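Fidlow clutter sorting: FAQ

Questions we keep getting since the November writeup. Short answers, will add more when there's time. Last edits by Hwa-young Ra.
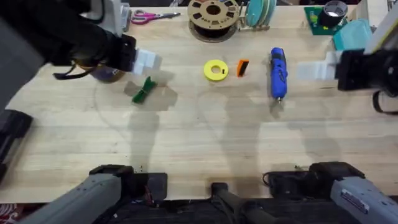

What is Fidlow?

A training method for two-arm tabletop work. Teach the arms from human demos, then let the policy say "not sure" and hand the object to the other arm. That second part is the new bit. The demo learning underneath is pretty standard.

Which problem were you trying to fix?

Stalling. Our older policy (Grostivura, if you read that one) would hover over something odd-shaped and just stay there. Or both arms went for the same object and the safety stop kicked in. Lots of runs lost that way.

How many demos did you use?

2,475 after cleaning. All teleoperated, all on one bench. We threw out anything where the operator bumped the table or restarted partway.

Can I get away with fewer?

Maybe. At 1,000 demos the policy still picks up rigid stuff fine but gets bad at soft things. At 300 it mostly learns to reach and not much else. Depends on your objects, try it.

What kinds of objects?

Household and workshop odds and ends. Tape rolls, scissors, hand tools, jars, small blocks, fabric. We mix hard and soft on purpose, and sizes too. Layout gets reshuffled before every run.

Why so much tape?

Cheap, comes in every color, and a ring can be grabbed two ways (pinch the wall or go across the outside). Good test of whether the policy commits to one grasp or dithers between them.

What does "not sure" mean in practice?

The policy runs 4 copies of the action head with different seeds. If they disagree too much about where the fingers should go, that counts as not sure. The arm backs off and the other one gets a try. If both back off, the object is skipped and flagged for a person.

So it's an ensemble?

Yes, a small one. Shared vision backbone, separate heads. Full separate networks did slightly better but were too slow for our control loop.

Do the arms talk to each other?

Sort of. One policy outputs actions for both, so there's no messaging. The handoff is a flag in the input. We tried two independant policies early on and got a lot of near collisions.

Does it need depth?

No. RGB only for the main results. Depth helped on dark, shiny things and hurt on almost nothing, but it wasn't worth the extra calibration for us.

What about shadows?

Good question, this one bit us. Arm shadows move with the arms and the early model treated some shadow edges as object edges. Fix was boring: vary the lighting during collection, plus brightness and contrast augmentation. Better now. Not perfect. Hard side light late in the afternoon still causes extra back-offs.

Will it work on a different table?

Light surface to light surface, yes, with a small drop. Light to dark, bigger drop, you will want to collect some new demos. We haven't tested glass or anything patterned.

Does it handle fabric?

Picks it up, yes. Folding, no. Crumpled cloth is still the most common source of "not sure" flags and the handoff helps less there than we hoped. Often the second arm is just as confused as the first.

Failure cases?

Thin flat things near the back edge. Stuff resting on top of other stuff, it sometimes takes both. Scissors when the handles face away from the arm. Anything tall next to the wrist, where the forearm can knock it while going for somthing else. List is in the appendix.

How does it compare to Wirkosero?

Different goal. Wirkosero plans a whole sequence up front, we go one object at a time. On sparse tables theirs is quicker. When things get nudged mid-run ours recovers better, in our hands anyway. We ran their code with default settings so take that with some salt.

Is the Fontana simulator required?

No. Used it for debugging only. No sim data in the final training set.

Is the code out?

Training code yes, control code no. Control code is tied to our rig and not in a state anyone should run. Cleaning it up, no date.

And the data?

Same place as the training code. Get the newer upload, the first one had left and right wrist streams swapped in some episodes. Sorry. If your loss looks weird after the first epoch, check that before emailing.

Can I use one arm?

You can, but then the handoff does nothing and you're left with a policy that skips things. Fine as a baseline.

Found a bug, who do I tell?

Issue tracker first. Include your config and the episode number.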